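Pratari Service Desk
Ticket: Bench reset tool – grips stop short, tech keeps getting called off repair work
Site: Starnisico repair shop, bench 7
Opened by: Katia Guerra, shift lead
Product: Clillia hand-held gripper + nightly bench reset
Priority: Medium (was Low, I changed it)
Status: Resolved, one item still open

ORIGINAL REPORT

Writing this between two other things so sorry for the short version.

We use the Clillia units to teach the night reset how we want a bench left. A tech holds the gripper, does the pickups and putaways by hand, Leone (the server software) takes the runs and the arm does them after we go home. Worked OK through spring. Since the June update the log fills up with "grip incomplete, operator requested". Every one of those pings whoever is on late shift. They put down the board they're fixing, walk over, hit confirm, walk back. 7 of those on Thursday night alone.

The techs were told this thing would take the tidying off their hands. Right now it's tidying plus babysitting. Two of them have asked to be taken off the call list and I don't blame them.

What I tried already:
– restarted Leone, twice
– swapped the finger pads for the spare set
– recalibrated open/close width, passed both times
– deleted the 3 oldest runs and retaught them
No change on any of it.

Error text, copied from the console:
GRIP_INCOMPLETE target=bottle_upright code 913
OPERATOR_REQ sent
Waiting 4,000 ms
Waiting 4,000 ms
TIMEOUT – item skipped

REPLY 1 – Pratari support

Thanks Katia. Code 913 means the fingers closed but the width reading never settled. Usually pads, sometimes the taught run itself. Can you send a view from the tool on the approach, with the bench the way it normally is? Please don't clean up first. Also let us know which items fail and which don't.

REPLY 2 – Katia

Not cleaned up, dont worry. 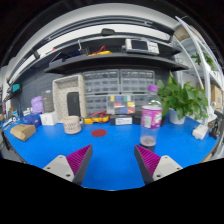
The failures are nearly all bottles and cups, boxes go fine. I went through the skipped items with the late tech and it's the same story each time, a thing that stands up by itself and has something else close to it. Look where the plant is, right in behind the bottle with the purple cap, leaves going everywhere. Mug is over on the left by the pegboard tray. The plant stays by the way. It was on that bench before the robot was and I'm not going to be the one to tell them.

Other thing, and this is maybe not a support question. The techs now leave stuff in weird spots on purpose so the arm skips it. If it's skipped before they've left they can put it away themselves in two seconds and nobody gets pinged. So your success numbers from us are probably junk.

REPLY 3 – Pratari support

Useful, thanks. It is a support question, the skip data goes into the same report.

Two things to check:
1. In Leone, Settings > Grip > Settle time. The June update reset this to the default on some sites. Tell us the value.
2. Reteach one upright pickup. Come in level, close, then HOLD before lifting. If the tech lifts while the fingers are still closing, the run gets saved with a moving width and the arm copies that.

REPLY 4 – Katia

1. It says 1,000. I have a sticky note from setup that says 4,000. So yes it got reset.

Wait, but the console says waiting 4,000? Is that a different number?

REPLY 5 – Pratari support

Different number, same unit. The 4,000 in the console is how long it waits for the operator. Settle time is how long it gives the fingers. Confusing, agreed, we've passed that on. Set settle time back to 4,000, save, restart Leone, then do the reteach.

REPLY 6 – Katia

Done. Restart took forever, first try hung on "loading site profile", second try fine.

Retaught the bottle with the late tech doing it and me reading out your steps. He said nobody had ever told him to hold before lifting. I checked our training sheet and he's right, it isn't on there. I wrote that sheet. Fixed now.

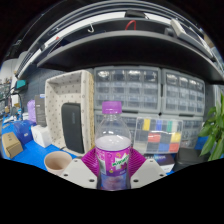 Bottle pickup, bench 7, upright between both pads.

Width reading on this run went flat and stayed flat. Saved it as the new default and left the old one in the archive in case you want it.

Did the mug after. First attempt came in too high, second was OK.

REPLY 7 – Pratari support

That run reads clean on our side too. Leave it overnight and send the console log in the morning. Please ask the techs not to park things for the skip, just this once, so we get a real number.

REPLY 8 – Katia

Asked. Got a look, but they did it.

Morning log: no 913 at all. One operator request, and that was for a drawer left open, fair enough. Late tech got through a whole repair without getting up, which he mentioned to me more than once.

Things that changed here, for your notes:
– settle time back at 4,000
– hold step added to the training sheet
– operator pings now go to the shift lead phone first (me), techs only if I don't answer
– techs decide what is on the "leave alone" list for their own bench. Was me before. They know better which half done jobs shouldn't be moved, and there was some bad feeling about that from May

STILL OPEN

Can settle time be locked so an update cant reset it? If not, can we at least get a message when it changes. I'd have caught this in a day insted of chasing pads.

Also please rename one of the two waits.

REPLY 9 – Pratari support

Lock isn't available at site level yet. Request logged for both the lock and the rename, and this ticket is linked to it. Closing the grip issue as resolved. The open item stays under your name and you'll get a mail when the status moves.

REPLY 10 – Katia

Fine by me. Benches on the other wall get the same setting tonight, will reopen if anything shows up.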